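Workshop and Shed > Storage and Tidying

Divided bins for odds and ends – worth it or not?

marrowfat46
Right, hoping for some sense from you lot. Doing the back workshop over before November when it gets too cold to stand in there. Main problem is the bench. Everything that hasn't got a home ends up in one big crate, and then when I want the tape I tip the whole thing out. Been doing this for years. Other half says get proper drawers, I say drawers are where things go to die.

Thinking of shallow open bins instead, with a partition down the middle. One half for stuff in use, the other half kept clear for whatever job is on. Anyone run it that way? Bench is 142 cm long so there's room for a couple, not more, as the vice lives on the left.

tinlid_Hisstead
Yes, had mine like that since we moved to Hisstead. Shallow is the thing. If you can't see the floor of it you've gone too deep. Mine's a bit under a hand's depth and even that I'd go shallower next time.

Partition – make it removeable. You will want the full width at some point, for a long bit of trim or whatever.

oddsocket
Going to disagree. A bin with no lid is a dust tray. Had two of them, Brikow ones, swore at them for a year and gave them to my brother. You end up cleaning the bin as well as the bench. Drawers, labelled, done.

marrowfat46
Labelled drawers assumes I'd read the labels.

What put you off exactly, just the dust? I don't do much sanding in there, it's mostly repairs and the odd bit of electrics.

oddsocket
Dust, and stuff migrating. You start with tape and clips and three weeks on there's a glove in there, a bit of foam, a mouse off an old computer. Nobody sorts an open bin. You just add to it.

plumbline_pete
Migrating isn't the bin's fault though is it.

We've got sloped sides on ours at work and I'd say go for that over straight ones. Small bits slide down to where you can get hold of them, whereas with straight walls you're picking washers out of a corner with your nails. Clamp it down too. Quick-release bar clamps on the edge, one each end, takes seconds, and then it doesn't wander when you're rooting about one-handed. Ours was forever going off the end of the table before that.

Far side of the partition we leave bare. Near side gets the mixed stuff, block, tape, cloth, clips.
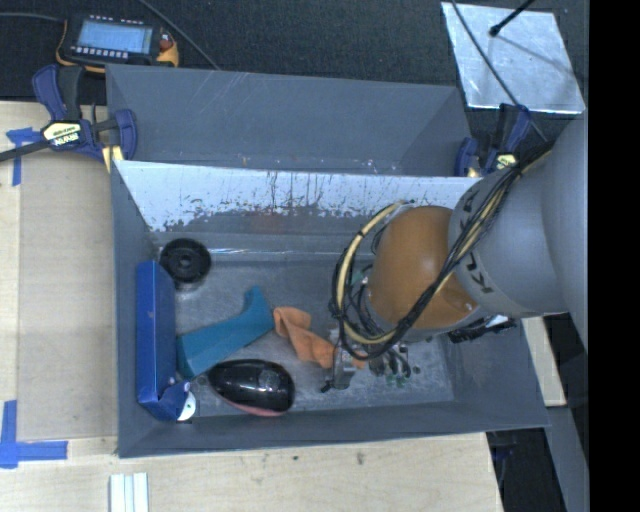

gladiolus_shed says the clear half is the only bit that matters, and that hers lasted all of a fortnight before it filled up with post and seed packets. Her fix was a strip of masking tape along the top of the partition with KEEP OUT on it. Worked on her husband, less so on her.

plumbline_pete
Ha. Might try that. Ours stays clear mainly becuase people get shouted at.

marrowfat46
OK sloped sides, noted. What's the partition made of, or what would you use? I've got some offcuts of white board in the garage but they mark if you look at them.

plumbline_pete
White's fine. Ours is scuffed to bits, grey streaks all along the bottom edge. Doesn't matter. I'd only fuss about it if it was in the kitchen.

tinlid_Hisstead
Melamine wipes down ok with sugar soap. Don't use the scourer side, takes the shine off and then it really does hold the dirt. Ask me how I know.

oddsocket
So you're now cleaning a partition as well. Just saying.

tinlid_Hisstead
Once every few months! You must clean your drawers out sometimes.

oddsocket
Never have. Lids shut, out of mind.

fernbank
Late evening so excuse typing. Two things from me.

1. Colour. If the bin's grey and the stuff in it is grey you'll lose it. Little metal clips especially. I dropped a clip in a grey tray and bought another packet before I found it. Bright stuff – orange cloth, blue foam, anything teal – you spot straight off. So either a pale bin or put the metal bits in something of their own. I use jar lids.

2. Rags. Don't leave them scrunched in with the rest, they hide everything underneath. Fold it or hang it on a nail. And if it's had oil on it, it doesn't go in a bin at all, it goes outside flat to dry. Not being fussy, that's a fire thing.

marrowfat46
Good point on the rags. Mine are all in the crate at the moment, in a ball. Will sort that tonight.

Jar lids is clever. Got a drawer full of lids with no jars.

oddsocket
A DRAWER full you say

marrowfat46
Walked into that.

quillpen_30
Anyone got a make to recommend or is it all home made? I've seen the Imar trays, the shallow ones, £30 for two, but no divider. And Afridi do one with slots but it's tiny, about right for screws and that's your lot.

tinlid_Hisstead
Have the Imar. Decent, a bit bendy when you lift it full. Cut your own divider, bit of draught strip down each end so it grips. Holds fine. Mine's been in 4 years and only popped out when I dropped the lot.

gladiolus_shed
Afridi one is sweet but no use for tape. A full roll won't lie flat in it. I keep picture hooks in mine.

fernbank
Tape wants a peg anyway. On the wall, within reach. A roll lying in a tray picks up every bit of fluff on its edges and then it won't tear clean.

plumbline_pete
Depends how fast you go through it. We're through a roll before it gets the chance.

oddsocket
Peg for the tape, nail for the cloth, jar lids for the clips. What's left in the bin then??

fernbank
The awkward stuff. Blocks, bits of foam, things with a bend in. Stuff that won't hang and won't go in a lid. That's what a bin is for I thought.

oddsocket
Fine. I'll give you that one. Still want a lid on it.

marrowfat46
Going to try it. Two Imar trays, one divider each, clamps from the box under the stairs. Meter and the electrics bits stay off to the side, not in with the rest, had a lead get chewed up under a clamp once. Vice stays put.

Question though, which way round do you have the divider? Running along the bench or front to back?

tinlid_Hisstead
Along. Clear half at the back, clutter half near you.

gladiolus_shed
Front to back here. Clutter on the left, clear on the right, I'm right handed. If the clear bit's at the back you end up leaning over everything with your sleeve in it.

plumbline_pete
Along, same as tinlid. Never had a sleeve problem but we don't wear cardigans.

gladiolus_shed
Rude. It's a fleece.

marrowfat46
One of each then, and see which annoys me less. Ordered the trays this morning. Will report back when the bench is done, or when oddsocket's dust has buried it.

oddsocket
Put me down for a photo of it in November. Before you tidy up for it.

quillpen_30
Did they have any left in the bigger size? Page says out of stock for me.

marrowfat46
Think I got the last pair, sorry. Try the shop by phone, the site's always wrong.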